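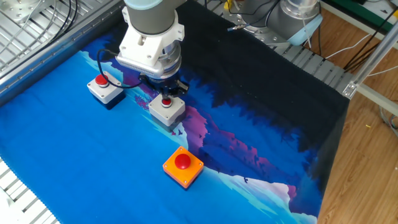
Red push buttons in white and orange housings, set out on a printed fabric mat.

Checking a Call Button Before Installation

Residents of Marciniak House may fit a call button beside the bed or the front door. Please complete this check before fixing it to the wall.

1. Place the button and the receiver on a table, no more than 6 feet apart.
2. Switch on the receiver and wait for the green light.
3. Press the button once and release it. The chime should sound within 3 seconds.
4. Repeat the test from the room where the button will be used - with the door closed.

If the chime does not sound, replace the battery and begin again at step 1. Units that fail a second time should be returned to Edem Annan in Room 443 before noon on Wednesday.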